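Fabric Bag Care -- Frequently Asked Questions

Where should I set the bag down to clean it?
Any flat, pale surface works well. A white tabletop shows up crumbs and grit before they get rubbed back into the fabric. Wipe the table first. 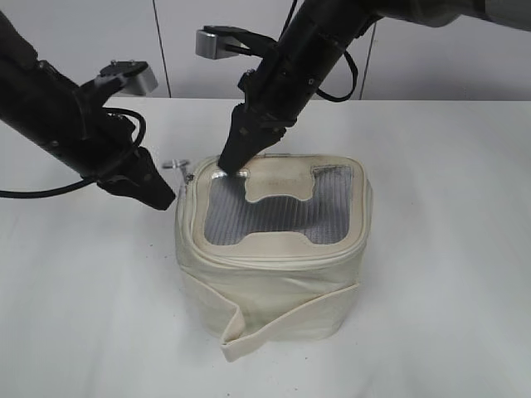
Cream and beige fabrics mark sooner than dark ones, so plan on a light clean every 2 weeks or so if you carry the bag daily.

Can I put it in the washing machine?
No. Padded edges lose their shape. Use a damp cloth and a drop of mild soap.

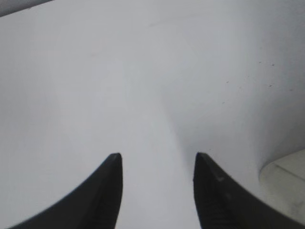 One reader asks whether a cold, gentle cycle would be all right. We still say no -- the padding can bunch up.

How do I store it?
Empty it, close it and lay it flat. Keep it out of direct sun. 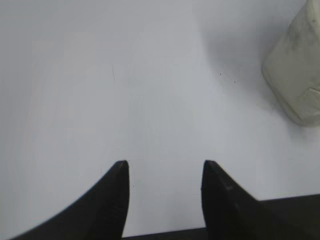 A customer of the Lornora store wrote that stuffing hers with tissue keeps the sides from creasing over the summer. That is fine, as long as the paper is plain white.

What about gray smudges on the rim?
Try a soft eraser, then the damp cloth. Work along the seam, never across it.
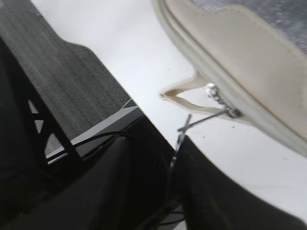 Another reader adds that metal clasps should be dried right away, and suggests a cotton swab for small chain links.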